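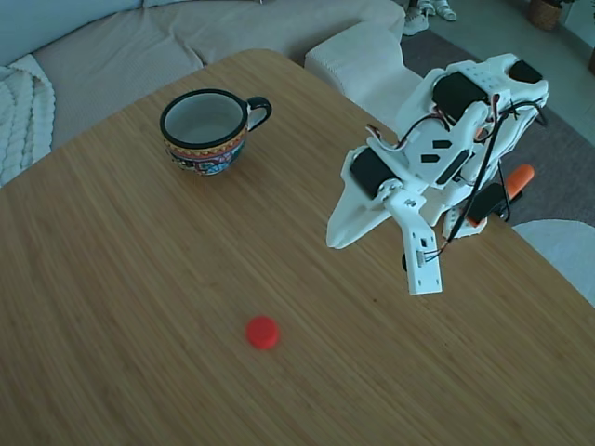 Gripper Comparison, Stoleck Low-Cost Arm Program
April 17, 2020

1/6
The Stoleck program has completed its first comparison of two grippers on the white 3D-printed arm. The standard two-jaw gripper was tested against the padded design supplied by Totport.

2/6
Each gripper was given 67 attempts at a small red disc on a bare wood tabletop. The ceramic cup stayed on the table as an obstacle and was not a target.

3/6
The standard jaws picked up the disc 34 times. Most misses occurred when the pointed jaw met the table before the finger had closed. The Totport pads did better on flat objects and worse on anything with a handle.

4/6
The servos were driven by the Whitlock controller at its default settings. A 300 ms pause before closing reduced wobble at the wrist and has been kept for both grippers.

5/6
Wire routing remains a concern. Loops that run across the brackets can catch when the wrist turns through its full range. Groups building this arm are advised to leave slack at the lower joints and check it before each session.

6/6
The second round will be held at Kutbridge and will compare two camera positions. The log of all attempts is available on request. Please state which controller you use when writing to us.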